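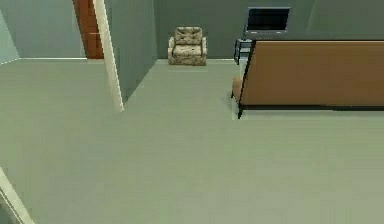
I promised in July that I'd finally sit down and compare the two camera setups we've been going back and forth on, so I did, and it ate most of my evenings (no regrets!). Everything ran in the simulated living room, the one with the patterned armchair and the long brown sofa, and I'm getting very fond of that TV.

The short version is that the Tutico camera model is the one I'd start with, and the Jiltus is the one I'd argue about over coffee. I gave each of them 300 drives through the room with the same controller and the same goal, which was to get to the armchair without clipping anything on the way. Tutico's wider view meant the robot picked up the end of the partition sooner and swung past it nicely. With the Jiltus it saw less off to the sides and tended to hug the wall, but when it did have the chair in view, it lined up much more neatly. I had to go back and check I hadn't swapped the labels!

The big plain floor is harder than you'd think. There's no rug and no tile, so a controller that likes to track little features on the ground has next to nothing to hang on to, and the position estimate starts to wander. Baseboards helped a lot. They're thin and white against the darker walls, and once I told the tracker to care about those lines, the drift on the Tutico runs dropped from 9 inches to 7 by the time it got to the chair. Small, but I'll take it.

Then there's the sofa. Coming at it from behind, you get a big flat brown panel and a couple of short black legs, and the Jiltus runs kept treating the bottom rail as the edge of the floor. Živko Radulović suggested dropping the virtual camera a little lower on the mast, and that cleared up most of it. I still want to try it with the old Druvton controller, which is slower to turn but doesn't panic when it loses a landmark.

Next up is a longer batch, 1,000 drives per camera, with the start point shuffled so nobody gets an easy ride from the door. If you have a controller you'd like thrown into the mix, send it over with your settings file and a note on which version you're running. The Dimitriou arm will have to wait until I can get the base to park straight.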